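Etched patches on a marble-look benchtop, can I fix it or is it stuffed?
Posted 02/09/2020 in Kitchens and Laundries

Reda Slaoui

Hi all, hoping someone has been through this. We moved into our place in June and the kitchen has a white benchtop with tan veins running all through it. The previous owners told us it was marble, the agent wrote "stone", and my brother-in-law reckons it's laminate, so take your pick! It looked lovely at the inspection and I've been babying it ever since.

Trouble is there are now dull spots near the sink, right where I cut lemons. You can't feel much with a finger but when the arvo sun comes in sideways they stick out like anything. I've tried dish soap, then bicarb paste (left on for an hour), then a cream cleaner my mum swears by. No change, or maybe a bit worse after the cream one.

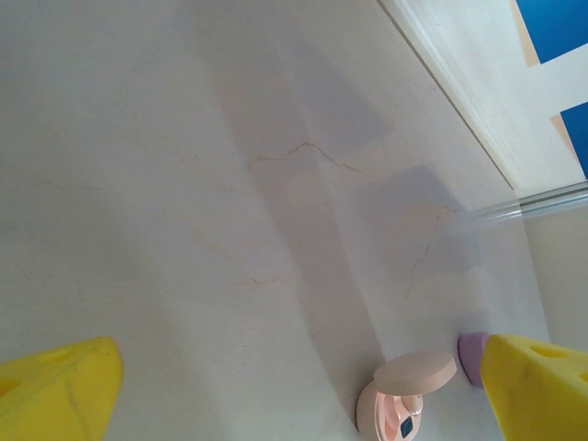 I rang one mob, Fashola, and they quoted me $2647 to hone and reseal the lot, which is more than we paid for the oven. Is that normal? The bench is L-shaped and not huge. And is there any way to work out what it's made of before I spend the money? I'm colour-matching new tiles at the same time, so I'd like to know whether the white is going to change if somebody polishes it.

Danjuma Jibrin

Stop with the cream cleaner for a start, it's gritty and you'll be making new scratches. Lemon juice on real marble leaves exactly the dull marks you're talking about. It isn't a stain, the acid has eaten the polish, so no amount of scrubbing will lift it.

To find out what you've got, look at the underside of the overhang or inside the sink cut-out with a torch. Laminate will show chipboard or similar. If it's stone all the way through, put one drop of vinegar somewhere hidden, under the lip is good, and watch for fizz. Wipe it off quick smart.

If it is marble, I did ours with a tub of polishing powder from Pakness, $37, plus a felt pad on the drill. Small circles, keep it damp, and go easy near the joins. Took me a whole Sunday and my shoulder was cactus, but the marks are gone unless you go hunting for them. Ours stayed the same white, by the way. Get a second quote too. I was told roughly $2000 for a bigger kitchen than yours sounds.

gellar_st_mum

just get a big chopping board and put it over the marks lol. mine was $29 and I haven't thought about it since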